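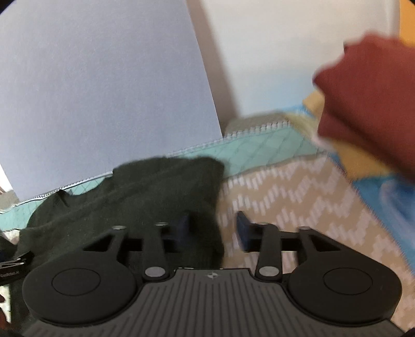

October 5, 2020

Up before the alarm. Cold enough for the heater, first time in a while, so I put it on and had my tea standing beside it.

Spent most of the morning on the cloth. I've put it off since August, when we brought the bags home from Mum's place and shoved them under the spare bed. There's more than I remembered. Curtain ends, old tablecloths, dress lengths she never cut out, a bit of everything. I made piles by colour to start with and then gave that up and went by what it might be good for.

The dark green I'm keeping. I don't know that she ever wore it. The beige patterned one I went back and forth on. I don't love the pattern but it would do for backing, and it sits well beside the green, so the two of them are staying together for now. If there's enough I'll get 4 cushion covers out of them for the bench. If not, 2, and the rest can go to patches.

Justinas Mockus rang while I was in the middle of it. He wants to know if he can still have the sewing table. I said yes but not this week. He's moved out to Evbridge and says the new place has a spare room with good light and nothing in it. He also asked after the overlocker and I said no to that.

Lunch was soup from the freezer. I think it was the pumpkin.

In the afternoon I washed the tablecloths that smelled of the cupboard and hung them on the line. The wind got up — had to go out and peg them again. Found a pattern envelope at the bottom of the last bag with her writing on the back, hem measurements and a grocery list. Flour, buttons, grey thread. Put it in the desk drawer with the letters.

Three bags are done and tied up for the op shop. They're in the hall and I've already tripped on one. There are five more under the bed, smaller ones, mostly wool by the feel of them.

Neck is sore from bending over. Should have worked at the proper height.

Need: pins, colour catcher sheets, milk. Ring Justinas back about the table legs, they unscrew and he'll want the right spanner.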